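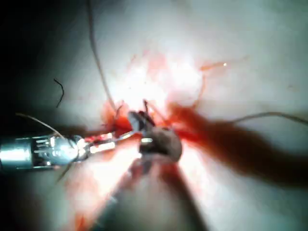

Has anyone here shown a two-channel video piece in a small room without the sound from one side drowning out the other? I'm putting together an evening screening for the Wesell space in October and one of the works is made for a pair of projectors facing each other. The left channel has no speech, only a low hum under it. The right channel is people talking about their parents. Each one is supposed to be heard, but in my test the hum covered the voices everywhere except right against the right-hand wall. The room seats 17 on folding chairs. I have 2 powered speakers, a small mixer and one media player per projector. The artist is fine with me changing levels but doesn't want headphones. I also can't get the loops to stay together. After an hour they are clearly apart.

Rengifo

Turn the hum down and put both speakers on the same side as the voices. People don't need a low sound to come from the right place. Also hang something soft on the back wall, moving blankets are fine.

Meltden

The sound and the drift are separate problems, so fix the drift first. Two players started by hand will never stay together. Either get players that can sync over a network cable, or join both channels into one wide file and split it to the projectors from a single computer. I did the second for a piece at Trokero and it ran all weekend without anyone touching it. Make the file long, too. If the loop point comes once an hour you will see far fewer glitches than if it comes every four minutes.

For the sound, cut everything on the hum track above 100 Hz or so, then cut the lows out of the voice track. Check it with people in the chairs, because a full room sounds different. Ask the artist to listen before you open the doors.

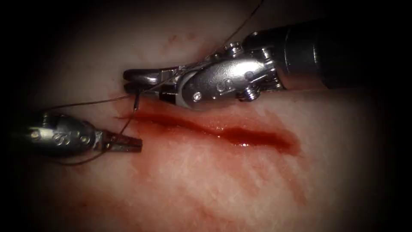 Reynaldo Umali wrote back that the single wide file worked on the first try, but his projectors don't match and the left side now looks much brighter. He wanted to know if he should fix that in the file or on the projector.

On the projector. Put it in eco mode if it has one, then bring the brightness down from the menu until the whites match on a plain white slide. If you darken the file instead you lose detail in the shadows, and you would have to export it again for the next venue.

Filed under: Video Art, Screenings, Installation Help
4 comments | 2 shares
We use cookies to keep you signed in and to count visits. Accept | Settings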